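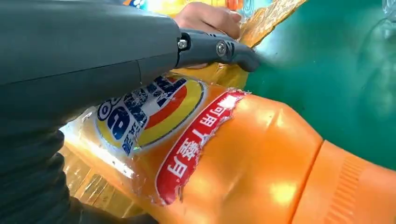 How does a learning robot come by its examples in the first place?

Mostly from people. Somebody steers the arms through a job, everything the arms do and everything the cameras pick up gets recorded, and then the table is set up again a little differently and they go once more. When I visited the Kastberg open day in Jilurby this February, the Grandeo project had 1159 of these recordings in the bag, and they were still at it while we stood there with our coats on.

Getting there

I should start with the trip, as a few of you asked whether it's doable without a car. It is! The train gets you to Jilurby before nine, and from the station it's a 15 minute walk, flat the whole way, past the old Lakatos bakery (open early, and the cardamom twists are worth a stop – I had one going and one coming back). Kastberg is in a plain building behind the bakery with a bell that you have to push harder than you'd think. They had put out coffee and name stickers in the hallway, and we were split into small groups by sticker color. I was in the green group, which started upstairs.

Upstairs with the Grandeo people

Our guide was Teodoro Policarpio, who has been on Grandeo from the beginning and talks about it the way my uncle talks about his tomatoes. I had expected a big hall with yellow lines on the floor and a lot of noise. It's carpeted and rather quiet, more like an office where the desks have been pushed back to make room. You can stand close enough to hear the finger joints move, a soft little ticking.

The task that morning was about bottles. A person at the table puts bottles out, the robot takes hold of one and moves it, and the person straightens things up for the next round. One run, from the start signal to the stop signal, is what they call an episode, and each one is saved as its own recording with a short note on what was being attempted. I asked Teodoro why they don't record one nice clean run and copy it. He was very patient with me. If the bottle always lies in the same place, he said, the system learns the place and hardly learns the bottle at all, so the person at the table has real work to do in making sure no two starts are the same.
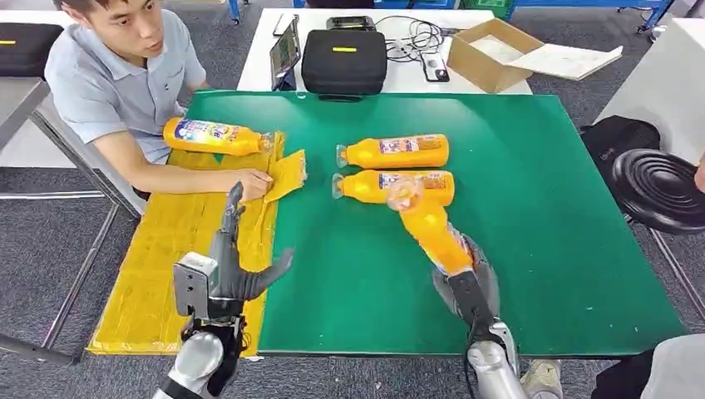

Orange bottles at the Grandeo table, with one in the robot's right hand.

I'll admit that I had pictured the person at the table as a sort of helper, and by the end of the hour I'd changed my mind completely. The good ones have a feel for it. They nudge a bottle a little, or turn one so the cap faces the other way, or leave two touching, and they have to remember what they've already done that day so they don't fall into a habit. Teodoro says everybody has a habit. His own was lining things up neatly with the edge of the mat, and he only found out when a colleague played back 137 of his episodes at high speed and the bottles hardly budged from one start to the next. Those went into a separate folder and he's been a bit touchy about straight lines ever since.

There's also the matter of hands. People reach into the robot's space all the time during setup, and I asked whether that spoils the recording. Some of it gets trimmed away at the start and end. Some of it they keep on purpose, so the system gets used to seeing human hands and sleeves near the objects and doesn't take them for part of the job. The cameras at the wrists are the fussiest for this, Teodoro told us, because from that close a hand or a loose bit of wrapping can fill half the view.

Labels came up too. A woman in our group (she runs a packing line, and asked all the best questions) wanted to know whether shiny plastic gives them trouble. It does. Glare moves when the bottle moves, and a creased or half-peeled label changes the look of the thing a great deal. They don't throw scruffy bottles out for that reason. A bottle that has been through the wars is a good teacher, was how Teodoro put it, and he clearly enjoyed saying it.

What surprised me most was the checking. For every episode there's somebody who sits down afterward and watches it through, and marks it as good, usable or out. An episode where the hand fumbles and then recovers is often marked good, by the way, and I liked that very much. One where the operator wandered off the task is out, even if it looks pretty. They had set themselves 400 more before the end of the month, and judging from the pace I saw I'd say they'd be eating a good many lunches at their desks.

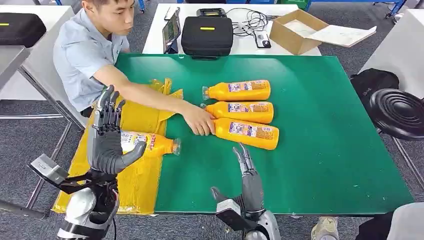 Downstairs, lunch and the question session

After that the green group swapped with the blue group and we had the storage room tour, which was shorter. Shelves of props, mainly: bottles, bags, boxes, more bags. Every tub has a card with the date it was last used. Then soup and bread in the canteen, a lentil soup with a lot of lemon in it, and the questions went on right through it.

Someone asked when Grandeo will be finished, and Teodoro said he'd stopped answering that one at family dinners. The next stage is two hands sharing a single object, passing it across without setting it down, and for that they'll need a fresh pile of examples from the bottom up.

If you'd like to go, the next open day is planned for after the summer, and the groups are small, so write to Kastberg early. Wear flat shoes – there's a lot of standing. The last train back leaves at 6:40 in the evening and the bakery closes at four.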